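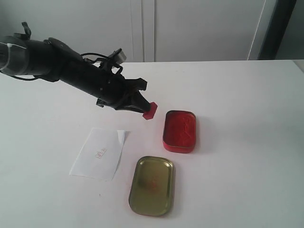

## 1. Purpose of this report

This is the second progress report on the review of the Geum kit, prepared for the program office at Betmont. The kit is offered by Junport as a service package: one arm, gripper, wrist camera and a set of desk tasks that the customer can teach by demonstration. Betmont pays for the review and wants to know if small offices can use the kit without a technician. The work is done at our Stalemwood office by Milagros Inga and Sheyla Inga.

## 2. Work in this period

We moved from the sorting tasks to the stamping task. It uses a small red stamp, a tin of red ink paste and a sheet of white paper. It looks simple, but it asks for three different skills: to hold the stamp at a good angle, to take ink, and to press on the paper with equal force.

The setup instructions from Junport were clear in most parts. The section about gripper force was difficult to understand, and we wrote to their support two times before we could continue. The second answer was complete and we attached it to the kit manual.

Print quality is our main open point. On the sheet near the tin the print is pale and partly incomplete, and the ink coverage is not equal. We will not accept this level for office documents. Junport proposes a longer press time – we agreed to try it before we ask for any change in hardware.
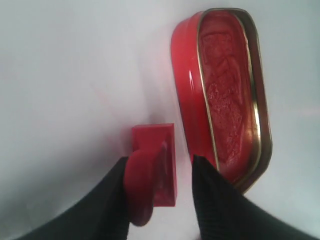 ## 3. View from the wrist camera

The operator screen shows the wrist view during teaching. Both fingers stay in view from the bottom, and this helps the operator to judge the grip. There is one weakness for this task: the stamp and the tin are both red, and on the white table the operator must separate them mostly by shape and shine. Sheyla suggested to test a stamp in another color. We have asked Junport if their software depends on color at all, and we are waiting for the reply.
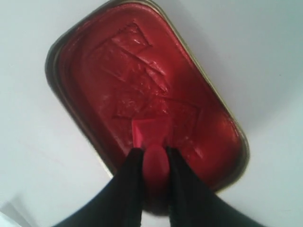
*Wrist camera view: red object between the gripper fingers, ink tin behind.*

## 4. Budget and next steps

Spending is inside the plan. The support contract is the largest cost in this period, under order number 2064.

Planned for the next period:

- repeat the stamping task 100 times with the longer press time
- invite 3 office workers with no robot experience to teach the task
- finish the comparison of manual and real setup time

We ask Betmont to extend the rental of the kit by 5 weeks, so the tests with the office workers can be finished in January. Milagros will send the cost sheet separately.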